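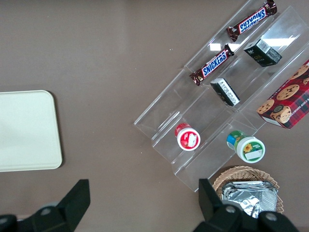 Thảo Nông laughs when I ask how long the grasp planner took her. "Which one?" she says, and pours us both more tea.

She and Toàn Ông write the perception and planning code at Hemen, and clear plastic has been on her mind since November. "The depth map just falls apart on it - you get holes, or you get the table underneath," she says. Their fix, a module they named Olell, fits a known shelf model first and only then looks for the goods on each step.

Toàn is fonder of the planner, which scores 18 approach angles before every pick. "It used to be 9, and it got stuck a lot more," he tells me, a bit sheepishly. On Saturday he means to try 21, if Thảo will let him have the machine.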